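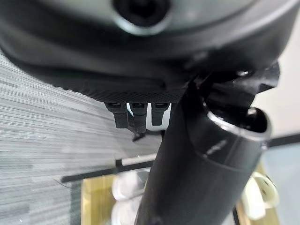
Our project was sorting out the shared work room at Provthorpe, and working out if stuff gets found quicker when it's kept by shape and colour instead of by who brought it in. Group was me (Sotiris Tzavaras) and Bayram. Budget 200, spent 88, mostly on tubs. We began with the pale things, which are the worst. Something bright white with a smooth rounded surface just vanishes against a light background, you only spot it when there's a dark thing in front. So first rule: pale stuff goes on dark lining. Bayram wanted labels on everything, we did labels on the tubs only.

Second problem was the floor. It's pale, so at least a thin black cable shows up well on it, even one running off in a lazy curve. Still a trip hazard. Still needs a home. Cables now get coiled and hung up, thats the rule, not everyone follows it yet.

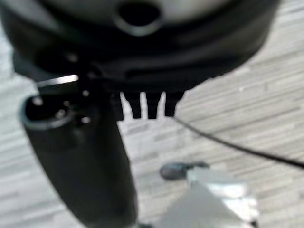

Sorting by shape

Three groups: flat, ridged, curved. Flat was easy, done in an afternoon. Ridged things catch on each other so they got the wide tub. Curved took ages, they don't stack and they roll. Prulden tubs were too shallow, swapped them for the Pridmont ones.

Awkward cases below.

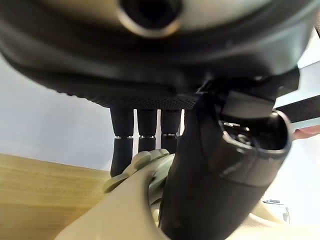 Reading time: 5 min

Colour helped more than we expected. Cream plastic with a curved lip next to a pale green ridged part, you can tell them apart straight away even when both are half hidden. Two creams together, no chance. We ended up splitting cream over two tubs and putting green inbetween.

Still to do: the shelf by the door, the list of what went where, and a second go at the timings in February.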